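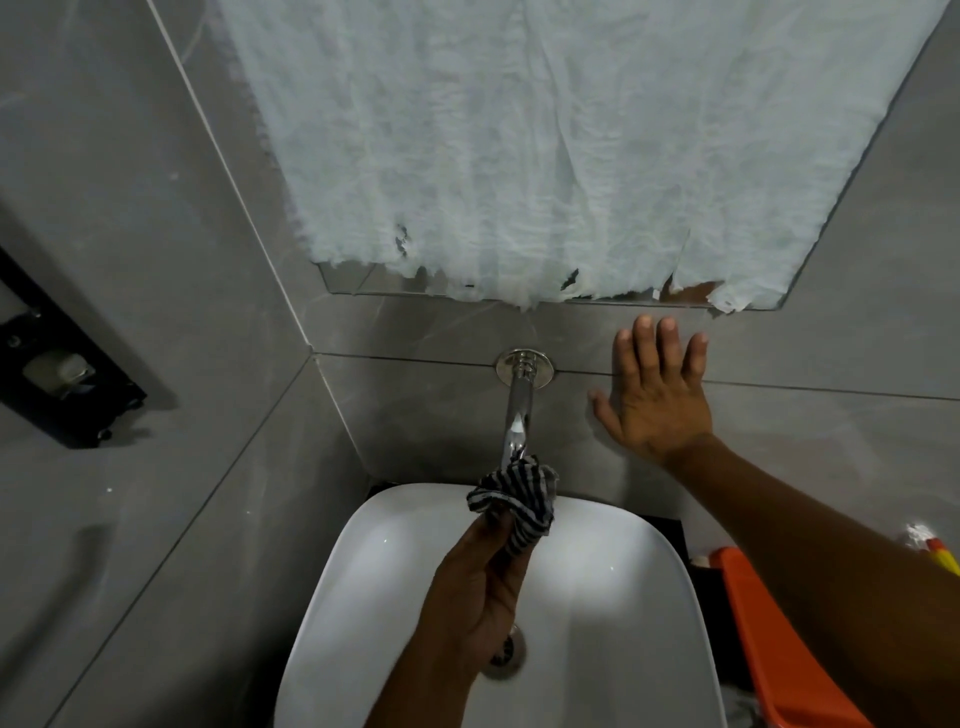

About us

Daneshvar Lettings looks after holiday cottages and flats in Brekorcombe and the villages on either side of it. We take bookings, clean, do the laundry, deal with repairs and answer the phone when guests can't find the key safe. The owners keep their houses and decide when they want to use them. We do the rest for a share of the rent.

The office is at Prondgate, at the bottom of the hill opposite the slipway car park. It used to be a chandlery and there are still hooks in the ceiling. The door is open from nine until five in the season and until three in the winter. Keys are not kept here overnight.

How the business started

The firm began with one flat above a shop on the harbour. The owner had moved inland and wanted someone to change the beds and check the boiler. A neighbour asked for the same thing the following summer, and then the two cottages behind the chapel came to us together when the previous agent gave up. For several years there was no office and the linen was kept in a spare bedroom.

We took the lease on Prondgate when the spare bedroom was full. The laundry went in at the back first, and the front was fitted out later with a counter bought from a building society branch that was closing. The present website dates from 05/05/2018. Before that we had a printed brochure, and a few of our older guests still ask for it. We print a short price list for them each October.

We have turned down offers to join two of the larger agencies. Both would have moved the phones out of the town, and most of what people ring about is local: which end of the lane floods, whether the bakery is shut, where to put a trailer.

What we look after

There are nearly 30 properties on our books at present. Most sleep four or six. The largest is a former net loft that takes ten people across three floors, and the smallest is a studio with a fold-down bed. All of them are within a short drive of the office, and we won't take on a house that we can't reach quickly if a pipe goes.

We handled 454 stays last year. That includes the winter short breaks, which used to be rare and now make up a fair part of the calendar. Owners often ask whether it is worth staying open after the clocks change. It depends on the heating. A well-heated cottage with a stove will let in November, and a chilly one will let once and get a poor review.

The people who work here

We employ 12 people. Some are full time all year and the rest work the hours they asked for. Everyone is on the payroll, including the cleaners, and travel between houses is paid as working time. Changeover teams go out in pairs and keep the same houses through the season where we can manage it, so they know which window sticks and which shower needs its head soaked in vinegar.

New starters spend their first fortnight alongside an experienced pair. There is a written sheet for each house, kept in a folder in the van, and the sheet says what that house needs and in what order. Bathrooms come before kitchens. Cloths are colour coded by room and go back to the laundry at the end of the day.

Brekorcombe water is hard. Descaling takes up more of our time than visitors would guess, and we now advise owners on taps and shower screens before they buy them. Plain fittings are easier to live with than fancy ones here. We also ask owners not to fit unsealed natural stone in bathrooms, as lemon juice and most limescale removers will mark it.

Repairs

Small jobs are done by our own handyman service: bulbs, hinges, blocked wastes, loose toilet seats, smoke alarm batteries. We don't charge owners for the visit if it can be done during a changeover. Anything involving gas or the consumer unit goes to a registered contractor, and the certificate is scanned and sent to the owner the same week. We ask before spending more than the limit set in your agreement, except where water is coming through a ceiling.

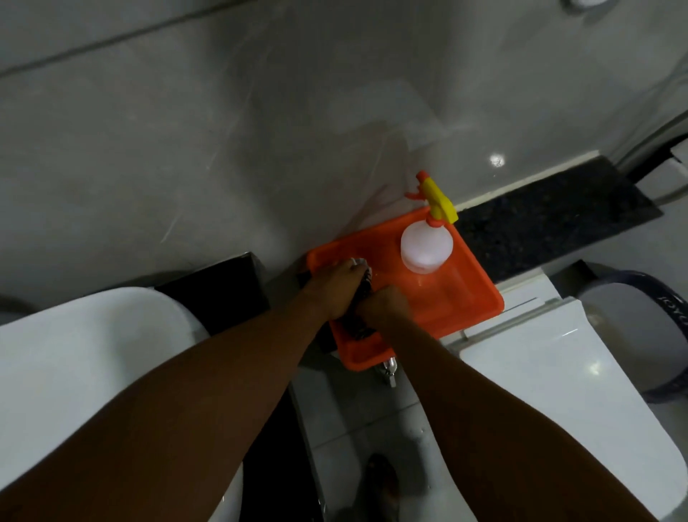
Bookings and Nimo

Bookings run on a system called Nimo, which we share with a campsite and a boatyard further along the coast. Owners get their own login. You can see who is coming and when, block out your own weeks, and download your statements. If you don't want to use it, ring the office and we will read the calendar out to you or post you a copy.

Guests can book online or by phone. The price is the same either way. Payment is taken in two parts, with the balance due six weeks before arrival. Owners are paid on the last working day of the month for all stays that finished in that month.

We list some houses on the big travel sites as well, where the owner agrees. Their commission comes off before ours, and we show both figures on the statement.

What we charge owners

Our commission covers advertising, bookings, guest calls and the monthly check in empty periods. Cleaning and linen are charged for each changeover at a rate fixed for the year. The rate depends on the number of beds and bathrooms, and we will give it to you in writing after we have seen the house. There is no joining fee. Agreements run for 12 months and then carry on until one side gives notice.

We are sometimes asked to clean for owners who let their houses themselves. We do this for a handful of properties but have no room for more at the moment. There is a waiting list.

Living in a holiday town

A lot of houses in Brekorcombe are empty for part of the year, and we know that this is not popular with everyone who lives here. We don't take on a house if a long-term tenant is being asked to leave to make way for holiday letting. We ask guests to park where the house notes tell them to and to put the bins out on the right morning. If they don't, neighbours can ring us and we will come and do it.

Linen that is too worn for guests goes to the animal rescue. Unopened food left behind goes to the larder at the Methodist hall.

Getting in touch

Owners thinking about letting should ring or call in, preferably between changeovers and not in August. We will come and look at the house, tell you what we think it would earn and what would need doing first, and leave you with a copy of the agreement to read. Guests with a question about a current stay should use the number on the inside of the front door, which is answered until ten at night.

Daneshvar Lettings, Prondgate, Brekorcombe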